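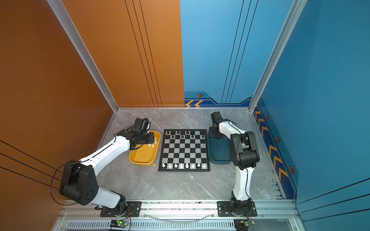 *Both arms at the test cell, left gripper over the yellow tray.*

## Gripper comparison, February progress report

Prepared by Talha Gilani for Enikő Mészáros, Treltwood

### Work this period

The chess setup task is now our standard test for both gripper types. Each arm picks pieces from a tray and places them on the board. We chose it because the pieces are small, the squares leave little room for error, and a bad grip shows up right away as a tipped or off-center piece.

Gheorghița Bratu finished the cabling on both arms and rewrote the homing routine, which had been drifting after long runs. We have logged 802 picks so far with the standard jaws. The tapered Verkel fingers went on later and have fewer picks behind them, so I am not putting the two success rates side by side in this report. 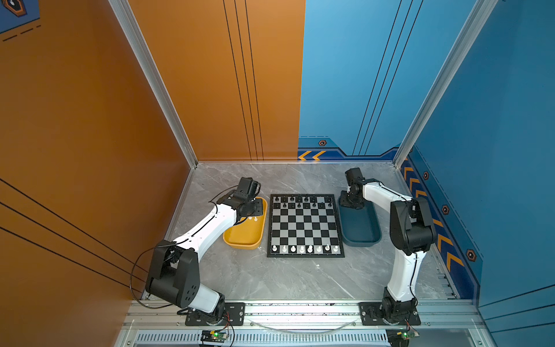
Most of the misses with the standard jaws come when pieces stand close together in the tray. The jaws open wide enough to touch a neighbor on the way down. Slowing the approach helped a little and added 2 seconds per pick, and we have gone back to the original speed. The arms themselves repeat well enough for the job. I don't see a case for changing them.

### Cameras and controller

The fixed camera is good enough for planning the move. For the last part of the approach we depend on the wrist view, where the fingers hide part of the tray. Petrică Filip moved the grasp detection to run before the final descent. The Ciobanu controller handles both camera streams without dropping commands. One firmware update failed in the middle of the month and cost us a morning.

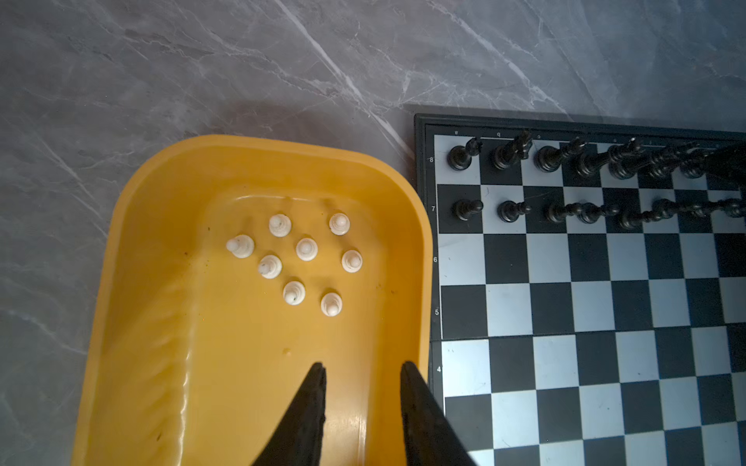 Juniper Blackwood read the draft and asked that we fix the piece spacing before comparing anything, as a tray with wide gaps would favor whichever fingers happened to be on at the time. Her suggestion is to use 16 set layouts and run both types through all of them. I agree and have added it to the plan.

### Next period

- Run the set layouts with both finger types
- Repeat the homing check after each long run
- Order spare finger pads from the Pornville shop (lead time is 21 days)

Spending is within budget. The pads are the only purchase planned.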